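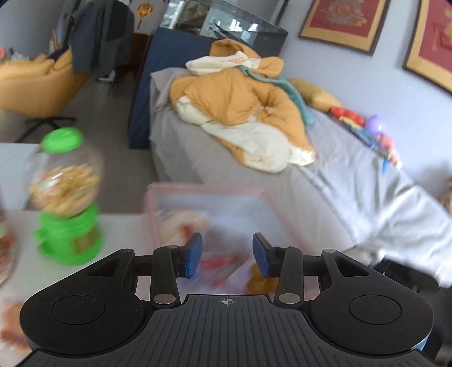 Yen-ting Hsieh says the back stair should go first this time, the light on the lower landing has been flickering and she doesn't want it buried at the bottom of the list again. Fine. Back stair first.

PROSSER BUILDING, UPPER FLOOR AND STAIRS
August walk-through
Walked by: Chia-hao Chou
Marks: OK / FIX / WATCH / N/A

1. BACK STAIR

Light, lower landing: FIX. Flickers, goes out, comes back when the door slams. Tube or ballast, can't tell. Ticket in.
Light, upper landing: OK
Handrail: WATCH. Bottom bracket moves if you lean on it. Tightened the screws by hand, they're biting but not by much. Want longer ones.
Treads: OK except the rubber nosing lifting on the second step from the top. Taped. Tape is not a repair, leaving this as FIX.
Storage under stair: FIX. Flattened boxes again, and the old Siver heater. Nothing goes under here. I moved the boxes, could not move the heater by myself.
Door at bottom, opens outward: OK
Door closes on its own: sticks the last inch. WATCH.

Comment, Yen-ting Hsieh: The heater is waiting for pickup, I asked twice. If they don't come by Sunday I'll get it put out by the bins with a note on it. Please don't plug it in to "see if it still works". Someone did.

2. FRONT STAIR AND ENTRY

Lights: OK
Handrail: OK
Mat: FIX. Curled at the corner by the door, caught my foot on it going in. Turned it around so the curl is against the wall. New mat, please.
Exit sign: lit
Emergency light, test button: OK
Entry kept clear: a stroller and two parcels. Parcels gone by the time I left.
Street number visible from outside: OK, needs a wipe

3. CORRIDOR

Width clear all the way: mostly. Coat rack by room 104 has crept out again. Pushed back.
Floor: OK
Extinguisher on hook: OK
Extinguisher gauge: green
Extinguisher tag: signed, in date
Extinguisher not blocked: WATCH. Umbrella stand right below. You can reach over it but why should you have to.
Smoke alarm, test: OK, very loud, sorry to everyone on the phone
Evacuation map: FIX. Still shows the old layout, with the door we closed up. Worst thing on this sheet if you ask me.

Comment, Yen-ting: Agree on the map. I have the drawing file, it needs somebody to move the arrow and print it. I can do it this week if the color printer is back.

Comment, Chia-hao: Printer is back. Prints pink. Black and white map is ok as long as you can read the arrows??

Comment, Yen-ting: Black and white for now. I'll swap it later.

4. ROOM 104

Door: OK
Windows open and lock: OK, left one is stiff
Outlets: FIX. Cover plate cracked behind the desk. Not loose, no bare metal, but cracked all the way across. Taped off and labeled.
Extension cords: one, under the rug. Pulled it out. Cords do not go under rugs.
Power strip plugged into power strip: yes. Again. Unplugged the second one.
Shelving fixed to wall: OK
Heavy stuff on top shelf: paper boxes, moved down to the floor of the closet. They weigh a lot, lift with somebody else.
Space under ceiling: OK

Comment, unsigned: We need the second strip for the monitors.

Comment, Chia-hao: Then ask for a longer one with more sockets. There's money for it. Don't chain them.

5. ROOM 152

Door: FIX. Wedge under it. It's a fire door. Took the wedge with me, it's in my drawer.
Closer: OK once the wedge is gone
Windows: OK
Outlets: OK
Blind cords: FIX. Hanging long on the street side, there are kids in here some afternoons. Cleats are in the supply closet, need a drill.
Ladder: stored flat behind the cabinet. Feet OK, rungs OK, label says up to 200 pounds and that includes whatever you're carrying. Please read the label before you go up with a box.
First aid kit: WATCH. Out of the small bandages, burn gel is past date. Everything else there. Scissors are there, amazing.

Comment, Yen-ting: Bandages and gel ordered with the Caltudus cleaning stuff so it all comes together. I put the wedge thing in the reminder as well. It gets hot in there, I know, use the fan.

6. SNACK TABLE AND KITCHEN CORNER

Table steady: OK
Food in closed or covered containers: WATCH. Pink-rimmed box and the dispenser with the green lid are the right idea, keep using things like those. Open packets on a shelf are how we got ants.
Allergen note on refilled containers: FIX. Anything out of its own packet needs a label saying what it is. Masking tape is fine.
Kettle cord: OK
Microwave vent clear: no. Dish towel on top of it. Moved.
Fridge seal: OK
Fridge temp: OK
Under sink: FIX. Bottle with no label, clear liquid. I'm not sniffing it. Put in a bag on the high shelf, whoever it belongs to please claim it. Dish soap and descaler ok.
Perfume and hand cream on the counter, Notine bag: not a hazard, just not where the cutting board lives.
Trash lid: OK

Comment, unsigned: bottle is vinegar, mine. will label

Comment, Chia-hao: Thanks. Label it then it can go back.

7. SUPPLY CLOSET

Light: OK
Stacking: WATCH. Paper towels nearly touching the bulb. Took the top row off.
Mop bucket empty: it was not
Cleaning products away from food: OK
Electrical panel, clear in front: FIX. Vacuum parked right against it. There's tape on the floor for a reason, keep everything outside the tape.
Panel labels readable: half of them. The pencil ones are going. Bring a marker next time.

STILL OPEN FROM LAST TIME

Stair handrail bracket. See 1.
Street side gutter drip onto the front step. No rain so couldn't check it.
Spare key for the panel. Nobody's found it, order a new one.

FOR THE TICKET LIST, IN ORDER

Lower landing light
Evacuation map
Stair nosing
Outlet cover, 104
Blind cleats, 152
Panel area, tell everyone
Front mat

Comment, Yen-ting Hsieh: Light is booked, they said morning but wouldn't give a time. I'm leaving my desk lamp on the window ledge by the landing untill then, please leave it on. Battery one, no cord.

Comment, Chia-hao Chou: Saw it. Good. I'll bring the longer screws for the bracket when I come in, and the marker.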